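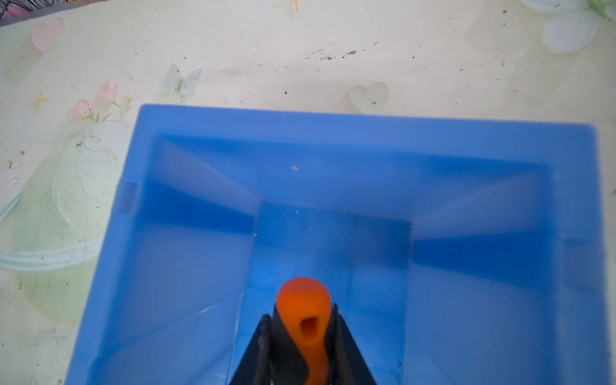 I signed up as a parent helper for the Skarnemura Robotics Club because my daughter needed a ride anyway, and I figured I'd sit in the corner with a paperback. Four weeks in, I have opinions about gripper fingers. The club meets above a bike shop, and the big project this term is a sorting challenge called Drunura: pick something up, put it in the right place, leave everything else alone. Sounds easy! A plain blue bin with a wide rim gives you sloped walls to think about before you even get to the floor, and two black fingers have to come down over it without clipping the sides. My first try at driving, I clipped everything.

The club is run by Neville Whiteley, a retired shop teacher with a soft voice and a very loud whistle. He has 18 kids on the roster, middle schoolers mostly, plus a couple of high schoolers who come back to boss the younger ones around (kindly, for the most part). They work in small teams, and every team keeps a paper log. Pencil only. I asked why pencil and he just looked at me.

What they're building toward is the Nair Cup in August, where each team gets 60 seconds per round and has to run the whole thing without touching the robot. Before that they need practice runs, lots of them. The logs are stacked on a shelf by the door, and when I visited with my notebook the running total stood at 3,069. My daughter informed me that a good chunk of those were hers, and that I should print that. So there you go.

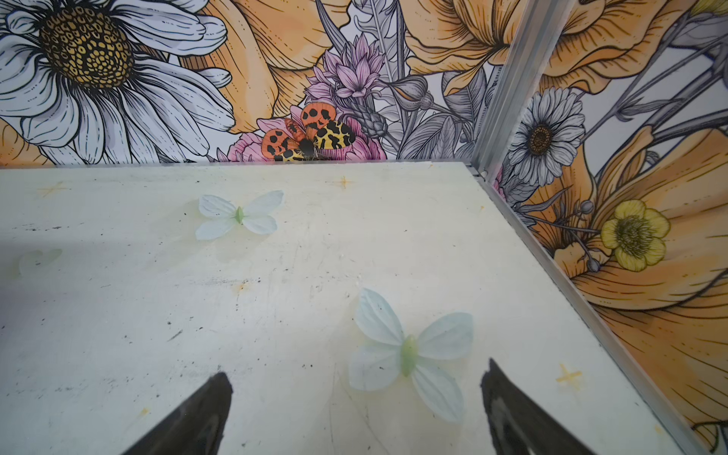 The objects were a bigger fight than the robot. Every team gets to propose a set, the club votes, and then everybody complains about the vote. One group campaigned hard for marbles and another wanted socks, and there was a whole afternoon on whether a grape counts as equipment. Soft and awkward won the day. The pale blue butterflies have frosted wings and little green bodies, and with all those printed flowers on the walls behind them, they look right at home. A wing is a terrible thing to grab, I can tell you - you want the body, and the body is small. The kids call going for the wing "doing a Dad." I've decided to be flattered.

I sat with the team called Cotetti for most of one afternoon. They named themselves after a pasta shape they made up, and they have drawn the pasta. Their thing is approach angle. They argue about it constantly, with their hands, two fingers pinching at the air over the table, and I got so used to it that I caught myself doing the same thing at the grocery store over a bin of limes.

Their log is wonderful reading. "Too fast." "Too fast again." "Slow but wrong side." "Maya sneezed." One entry says only "why," with no question mark. Neville reads every page and writes back in the margins, and he never writes the answer. Mostly he writes things like "which finger touched first?" and then the whole team has to go run it again and watch.
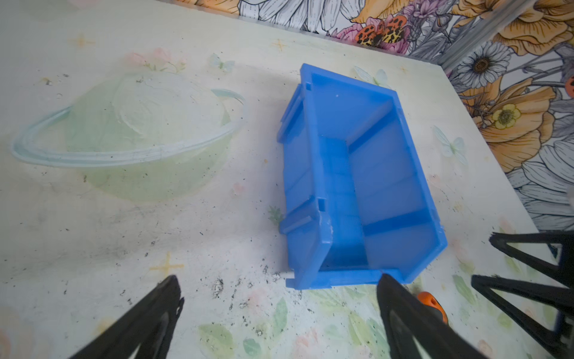

That drives some of them nuts, by the way. One eighth grader told me she would pay actual money for Neville to say what was wrong with her code just one time. Then she went back and found it herself (a minus sign, she was furious) and wouldn't stop talking about it through the whole snack break. I asked if she still wanted to pay him. She said she'd think about it.

Snack break is its own event. It lasts nearly 2 pretzel bags, which is how time is measured up there, and it's when the real planning gets done. Teams trade tips they swore they'd keep secret. The high schoolers hold court. Somebody always wants to change the team name, and somebody else always points out that the shirts are already ordered.
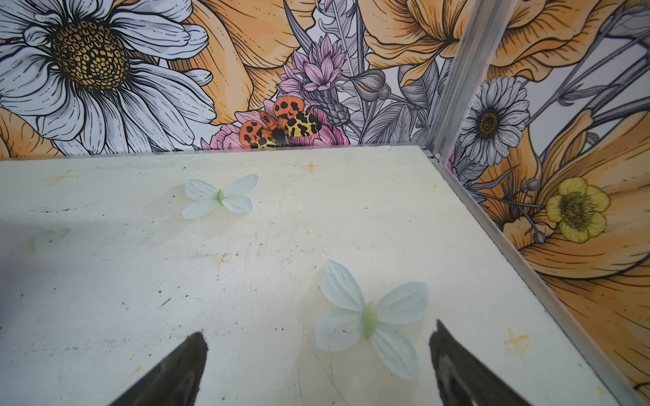 *Butterflies on the table, with the largest one between the gripper's fingers.*

I did get another turn at the controls, after a fair amount of begging. My daughter stood beside me with the log open and the pencil ready, which is a lot of pressure from a twelve-year-old. I went slow. I aimed for the body. I came in from what I was sure was the correct side, and she let me get all the way down before she said "Dad," in that voice, and started writing.

I haven't been allowed to read the entry. She says it'll be on the shelf with the others when the term is over, and that the spelling of my name is correct.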